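Huguette Carrier has eaten lunch in the same chair for 24 years, and she'd like it known that the chair isn't the point.

"It's the hour," she says. "People think I'm attached to the chair. I'd eat standing in a ditch if you gave me the full hour."

Carrier runs the bookkeeping side of Beltorlow, a small seed company in Zalwood, and she has become a local authority on the midday meal, mostly by refusing to skip it. Her newsletter, Skutach, goes out to some 30 readers. Three of them are her sisters.
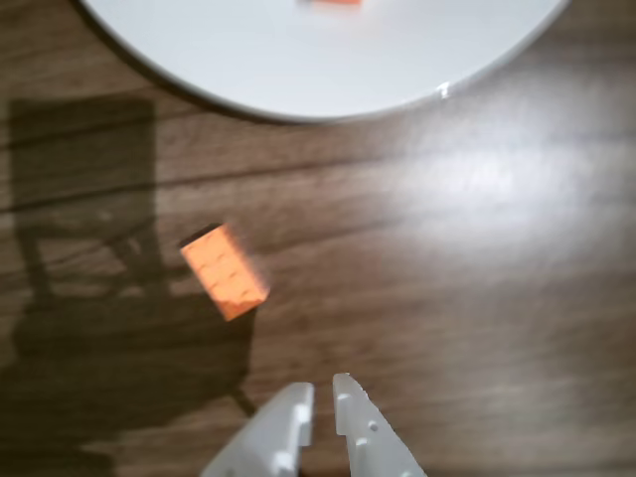
A white plate on a wooden table.

Her quarrel is with the desk lunch, which she describes the way other people describe mold. She did it herself once, through most of an April, when the tax work piled up and she lived on crackers and a tub of something labeled "spread."

"I couldn't tell you what flavor it was," she says. "I finished it, too. That's the part that bothers me."

Her rules are few and she breaks most of them. Soup is fine. Leftovers are better than fine. A sandwich should be cut, and she won't discuss which way — there was a falling-out with a cousin over that, and it has only recently healed.

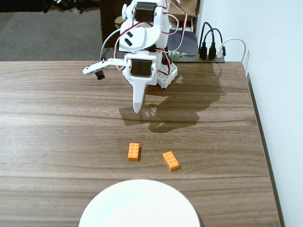
She is less strict about company. Conversation at lunch is welcome as long as it isn't work, and she admits this leaves some of her coworkers with very little to say. One man talked about his gutters for most of a winter. "I know those gutters," she says. "I could draw you those gutters."

What about people who only get 30 minutes? She thinks this over with real sympathy and then suggests they chew faster and complain more.

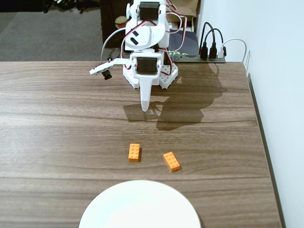 The next issue of Skutach is devoted to a lentil dish she learned from a neighbor who grew up in Machala and who, Carrier says, has never approved of her version. She makes it anyway, with too much cumin, and takes a bowl across the hall at noon.

"She sends the bowl back clean," Carrier says. "She also sends it back with a note."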